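Kondar Crafts Forum > Soft Toys and Cushions > Cleaning and Care

Yellow felt faded on one side, wash it or leave it?

pellwick
Posts: 138
I have a big yellow cushion shape that I stuffed a few years ago and it needs some attention. The outside is a wool blend felt from Cormier, the thick one they sold by the yard. It sat on a daybed by the window until December and the side facing the glass is now a lighter yellow than the back. There is also a small grayish-brown spot near the middle. I don't know what made it.

I would like to get the spot out without taking the cover off. I closed it by hand with a ladder stitch and I don't want to do that again. I tried a dry brush first and it raised a bit of fuzz but did nothing for the mark.
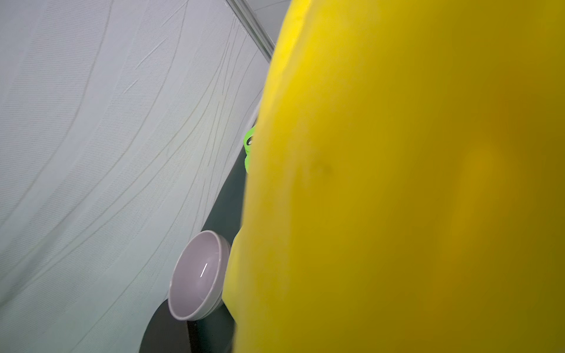

The stuffing is polyester and it has settled toward the bottom, so I may have to open a seam anyway. If I do that, should I wash the cover by itself or spot clean it first and then restuff? I have cold water, dish soap and a bottle of Mukthorpe wool wash here.

marnsew
Posts: 1068
Spot clean first. Put a drop of the wool wash in a cup of cold water, dip a white cloth in it, wring it out well and press. Don't rub. Rubbing felt makes a bald patch or a pilled patch and both look worse than the spot.

Let it dry overnight before you decide anything. Wet felt always looks darker.

tobacco_road_quilts
Posts: 141
I would open it up and wash the whole cover. If you clean one place on a faded piece you get a clean circle, and then you see the circle instead of the spot. I did this on a mustard bolster and ended up washing the whole thing.

marnsew
Posts: 1068
A wool blend can shrink in a full wash. Mine lost an inch in width in cold water, by hand. The stuffing went back in but the seams pulled. I would not do it for one small spot.

tobacco_road_quilts
Posts: 141
Depends on the blend. Mine was mostly rayon and it came out the same size. Pellwick, do you still have a scrap? Trace around it on paper, wash it, dry it flat and compare.

pellwick
Posts: 138
I have a scrap from the original cut. I will wash that tonight. Anything I can do about the fading?

kundeo_fan
Posts: 4
Turn the faded side to the wall. That is what I did. You can dye wool blends but the synthetic part won't take the color the same way and it comes out streaky. I use the Kundeo fleece now for anything near a window.

marnsew
Posts: 1068
Fleece pills too. But I agree about the dye, leave it alone.

pellwick
Posts: 138
The scrap shrank a little on the long side, not much on the other. So I am not washing the cover. I pressed the spot twice with the wool wash and it is lighter but you can still find it if you know where it was. I'm going to open the bottom seam far enough to get a hand in, pull the stuffing apart and add some more.

tobacco_road_quilts
Posts: 141
Fair enough. Tease the new stuffing out before it goes in or you will get lumps under the felt. And use doubled thread when you close it.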